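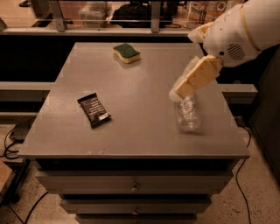

An empty plastic bottle on top of a grey cabinet.

I've hosted the family Easter lunch for 5 years running now and I'd like to say something that will get me in trouble with my sisters: people should stop bringing food.

I know, I know, it's kind! But last year in Lelstead we had three potato salads, a trifle that needed a whole fridge shelf, and my uncle Alois Wallner turned up with a ham (we already had a ham). I spent the morning hunting for serving spoons and hardly spoke to anyone. My gran is 94 and she'd come all the way from Testow, and I think I managed two proper chats with her. 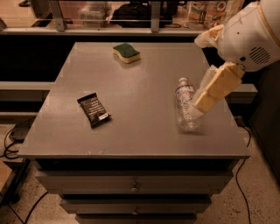 Photo: Mohammed-Awal Baidoo

My mother thinks I'm being mean. In her day everyone brought a dish and you said thank you and found room for it. Fair enough, but she had a larder, and I've got a galley kitchen with one decent worktop and a dog underfoot.

What I'd love is for people to bring themselves, and maybe a folding chair, and then stay for the washing up, which is when all the good gossip comes out anyway. I'll do one big pot of something and buy the pudding. If that makes me a lazy host then fine, I'm a lazy host, and lunch is at one.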